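Home | Contents | Chapter 5 | Chapter 6 | Chapter 7 | Index
Print this page | E-mail this page

Chapter 6
Looking After a Hand-Held Gripper

Chapter 5 dealt with putting the gripper together and setting the jaw travel. This chapter is about keeping it in that condition. The tool used throughout is the Erkum hand-held gripper, the two-jaw model with ribbed pads, but most of what follows applies to any gripper in which the jaws are carried on pinned arms.

A hand-held gripper leads a harder life than one bolted to an arm. It gets set down on its side, carried by one jaw and put away dirty. The parts that suffer are the pads, the pins and the strap, in that order. Most of the work in this chapter needs only a soft brush, a clean cloth, a pin punch and a feeler gauge.

6.1 What wears

The pads are soft so that they can hold thin and uneven things. For the same reason they pick up dust, skin oil and lint. A dirty pad slips first on narrow objects - cables, handles, pens - long before it slips on a box. The person using the tool usually responds by squeezing harder, and the extra load goes into the pins.

The pins join the links of each arm. When a pin hole wears, the jaw no longer comes back to the same place. At the shoulder the movement is too small to feel. At the tip of the jaw it can be enough to miss a loop of wire.

Itziar Barroso kept the service book for the grippers at the Plundton workshop over one full season. One unit went 2,396 closing cycles before the first pad was changed. The pad had not torn. Its ribs had gone smooth along the inner edge, and the tool had started dropping cable. She put the change in the book as "pad, left, slipping" and did the right one at the same time. Pads are always changed as a pair.

6.2 The short check

The short check is done before each session and again whenever the tool has been dropped.

Close the jaws slowly and watch the pads meet. They should touch along their whole length. If they meet at the tip first, go to Section 6.5.

Hold the body still and push each jaw tip sideways with a finger. Compare left with right. Play of more than 2 mm at the tip means the pins need attention.

Look at the head of every pin. A pin that stands higher than its neighbors has started to walk out. Press it back and mark it, and look at it again after the session.

Brush the ribs of the pads along their length. Wipe with a damp cloth and let them dry. Do not use solvent.

Pull on the strap where it joins the body.

6.3 The working check

A gripper can pass the short check and still work badly. The working check uses real objects on an ordinary table, with two grippers in use together. A loose cable is a good test piece, as it has to be gathered and held without being pinched flat. A slim handle is another. Hold the handle near its end, where any twist in the jaw shows up at once, and keep it there for a slow count of ten.

At Skanditz the same objects are used each time, and roughly 80 percent of the faults in the book were found at this stage. The usual entry was slipping on one side only.

Write down the result even when there is nothing wrong. Section 6.4 gives the layout of the service book, and the Bognár pin kit is covered in Section 6.6.

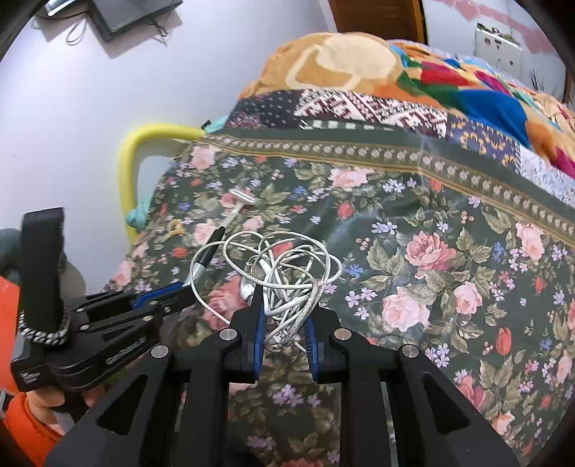 Figure 6.1 Working check with two grippers, a cable and a razor.

Reader comments (3)

tmk_bench
We get play in the outer pins well before the inner ones. Is that normal for this model?

R. Odell
Same on ours. Check whether people are carrying it by the jaw.

padchanger
Section 6.5 link goes to the old edition.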